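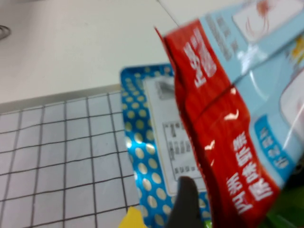 *Snack bag in red and pale blue, with a flat polka-dotted package lying on a grid mat.*

A **snack bag** (also *snack packet*, or *crisp packet* in British usage) is a light, closed container of flexible material in which dry snack food is sold. The word is used for bags of chips, crackers, puffed corn, nuts and dried seaweed, and in looser speech also for the thin, flat packages of cookies or wafers. It is normally opened by hand and thrown away after the food is eaten.

## Material

Most snack bags are made from several thin layers of film which are joined together. The outer layer carries the print, or protects it when the print is placed on its inner side. A middle layer keeps out air and moisture, and often light as well. The inner layer melts at a low temperature, so that the bag can be closed by heat. In many bags the middle layer is a plastic film with a very thin coating of aluminum. The shiny silver inside of a chip bag comes from this coating, and people often call it "foil", although true aluminum foil is thicker and is used for fewer products.

Before the plastic films became common, snacks were sold in waxed paper, glassine, tins, or from an open barrel in the shop. Paper bags let the fat come through and the food became soft after a short time.

## Form

The most common form is the **pillow bag**. It is made from one strip of film, which a machine folds into a tube around the food. It has 3 seals: one at the top, one at the bottom and a long one on the back. The top and bottom seals are usually pressed with small ridges, and their outer edge may be cut in a zigzag line, from which a tear can be started.

Other forms are:

* the *gusseted bag*, with folded sides, which holds more food for the same width
* the *stand-up pouch*, with a folded bottom, often supplied with a zipper
* the *flat pack*, closed on 3 or 4 sides, for thin goods and single portions

A pillow bag does not stand well by itself. In shops it is laid in rows, hung from clips, or supported by the bags next to it.

## Filling and air

A bag of chips contains a large part of gas. In many factories this gas is nitrogen, which is blown into the bag before the last seal is made. It takes the place of oxygen, which would make the fat rancid, and it also works as a cushion during the transport. Buyers complain about this often. The space is called *headspace* by packers, and some of it appears only later, when the food settles to the bottom.

The bags change their size with the air pressure around them. A bag which was closed near the sea becomes tight and round when it is carried into the mountains.

## Print and color

Strong colors are usual, and a maker will often divide the front into fields of different color, or repeat a pattern such as dots or stripes along the border. A white panel is sometimes left in the pattern for the text. In many markets the color tells the flavor, but the system is not the same everywhere. In Britain, for example, salt and vinegar may be green in one brand and blue in another.

The back or side normally gives the ingredients, the net weight, a date and a bar code. Imported goods may receive an additional sticker in the local language, which can cover a part of the original text.

## Opening and closing

A pillow bag is usually opened by pulling the front and the back apart at the top seal. If too much force is used the film may split down the side. For closing again, the top is folded over several times and held with a clip, a clothespin or a rubber band. The gas is lost at the first opening, and the food should then be eaten within a few days.

## Disposal

The joined layers are difficult to separate, and for this reason many town recycling services do not accept snack bags. Bags made from one kind of plastic only are easier to process. Paper-based bags are also sold, but many of them have a thin plastic lining.

## Collecting

Empty bags are collected for their print, in a similar way as stamps and matchbox labels. They are cut along the back seal, washed with mild soap, and kept flat between sheets of paper. Metal-coated film must not be ironed. The collector Sekar Hutapea of Cavport owns more than 17 albums of them, ordered by flavor. Davoud Talebi, who exchanges bags with her, prefers to order his own by maker and keeps the unopened ones in a separate box. Older bags are rare, as few people had a reason to save them, and the ink comes off easily along the folds.

## See also

* Food packaging
* Heat sealing
* Potato chip
* Shelf life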